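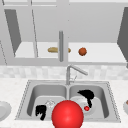

Kitchen, double sink

Landlord keeping part of deposit for "repainting" – normal?

Kenneth Dizon
Moved out of a one bedroom in Zoterdale in October after four years. Place was managed by Enirstead. Got the deposit letter last night and they took out 600 for paint and "general turnover". No receipts, no breakdown, just the one line. I did have a few nail holes in the bedroom, filled them myself, sanded, fine. Walls were already kind of dingy when I moved in and I never painted anything.

Called twice. First time on hold 73 minutes and then it dropped. Second time a guy told me paint is "always the tenant" and that the lease says so. I went and read the lease.
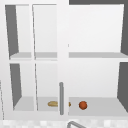

It says I have to return the unit in the same condition minus normal wear. Nothing about paint at all. There's a cleaning section but they didn't charge me for cleaning so whatever.

I do have the move in checklist, signed, with "scuffs in hall" written on it by there own person. Can they really do this? And do I have to go to court over it or is a letter enough. Don't have money for a lawyer. Thanks

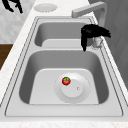 Milagros Enriquez
Letter first, always. Most places have a deadline for the landlord to send an itemized list, and one line saying "general turnover" usually isn't itemized. Look up your state's rule, it's normally on the attorney general's page or the court's self help page.

Four years is a long time for paint. A lot of small claims judges figure paint wears out in a few years anyway, so even if you HAD marked it up they could only charge what was left of its life. Say that in the letter. Keep it short, attach a copy of the checklist (copy!! keep the original), give them a date to pay by. 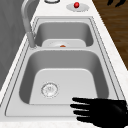 Send it certified so there's a record they got it. And stop calling – get everything in writing from now on, email is ok. If the date passes, file in small claims, no lawyer needed. Some states let you ask for double or more when they kept it in bad faith. Mention that too, politley.

talavera68
same thing happend to me in Grukau, they folded after one letter. got my check maybe 2 weeks later. dont cash a partial check if it says "full settlement" on it tho, ask first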